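Iresha Amarasinghe
March 27, 2019

A few posts on what the robot has changed for us at the Drolholm bakery in Tutley. I've worked on the packing side for 5 years.
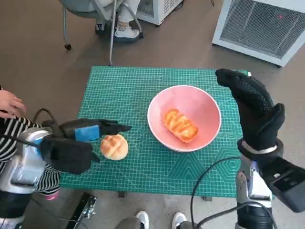

Bread in the pink bowl, round bun on the mat, gloved hands either side.

We send out 900 pieces on a normal morning. Packing them by hand is dull and it gets you in the wrists. Two of my team have had time off for it.

So the plan is that the arms take over plain rolls first. Glazed things stay with people for now -- they mark easily and the shops send them back.

What changes for us: 4 packers on earlies become two. The other two move to ovens and orders. Same pay, in writing. I asked for that before anything else.

Not everyone is happy. One of the women going to orders liked packing because she could chat while she did it. You can't do that on the phone to customers.

I'm being trained to run it. That means learning to stop it, restart it and say what went wrong. More screen time than I wanted, to be truthful.

Stukthorpe, our other site, is waiting to see how we get on. They've asked me over in May to talk to their early shift.

If you pack at Stukthorpe and have questions, send them to me before then -- I'd like to bring proper answers.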